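# Clidach bottle and drawer set: gallery

This page goes with the Clidach set, which we put together to teach a two-armed humanoid to handle everyday things at a desk and in a kitchen corner. The examples come from one small room with a desk and a parquet floor.

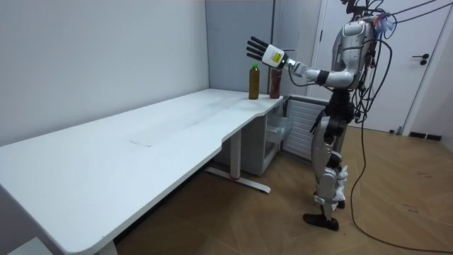
The robot at the end of the desk, one arm out over the bottles.

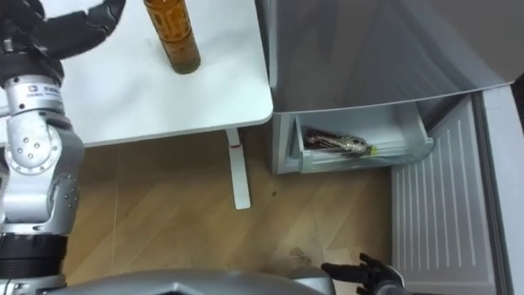 A closer view: one hand over the tabletop, the other near the open refrigerator door.

Clidach holds 805 episodes at the time of writing. Each episode is one attempt at one short instruction, such as "pick up the bottle" or "close the drawer." Failed attempts stay in and carry a failure tag. Episodes where the operator stopped before touching anything were removed.

Mekdes Degefa wrote the instruction list and checked the tags. She kept the wording short and used the same noun for the same object all the way through. An earlier set, Pevel, mixed "fridge," "refrigerator" and "cooler," and it took most of July to sort out the labels.

Notes on the set:

- Objects are moved between episodes, and the new position is not measured.
- Each instruction has over 100 episodes. There are 6 instructions in total.
- Lighting is ordinary room light.
- Joint positions and pictures share one clock. In the first 2 sessions they did not, and those sessions are stored in a separate folder called Carbone.

If you are training on Clidach, please split by session and keep whole sessions together. Episodes from the same session look very much alike, and a random split gives scores that are too high. The split we use ourselves is in the file named Dromomus, next to the episode list.

Corrections to tags can be sent to Mekdes with the episode number and the time in seconds. She updates the list at the end of each month.

Page last changed 20/03/2023.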